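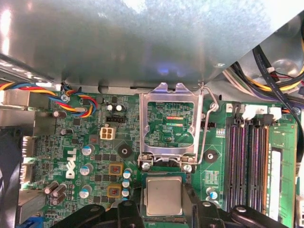 Teleop demos for CPU placement — leader arm or hand-guiding?

kestrel_b:
Working on processor handling in an old Dell desktop. I have 28 demos by remote control and 151 by hand-guiding, and the policy trained on both is worse than either alone. Wrist view only. Load plate open, two-finger gripper, chip in the gap between the fingers. Is anyone mixing the two sources?

torque_limit:
Don't mix. With hand-guiding your own hand holds the wrist steady, and the logged forces include you. Remote demos have pauses and small corrections, and the policy needs those near the socket.

ohmward:
Disagree. We mixed them at Pinaria with a source flag as an extra input. 655 demos total, no drop. Check your time stamps first. Ours were 4 frames off on the leader side.

kestrel_b:
No flag here. Will add one and retrain. Second view, from a different angle, power supply housing at upper right:

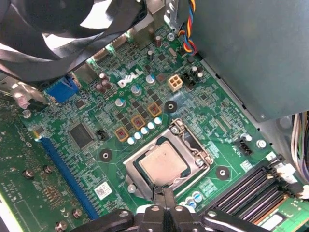
Re: approach angle

torque_limit:
Fix the approach before you record more. If the fingers come in over the memory slots half the time, the policy averages the two paths.

ohmward:
Agree on that one. Still no reason to throw out the hand-guided set.

Related threads
Erar leader arm: joint 4 drift
Pasow gripper pads, which hardness?
Gravity compensation settings for hand-guiding

Comments
mlatch: Same result with the source flag, over 151 demos.
dov_r: What control rate on the remote side?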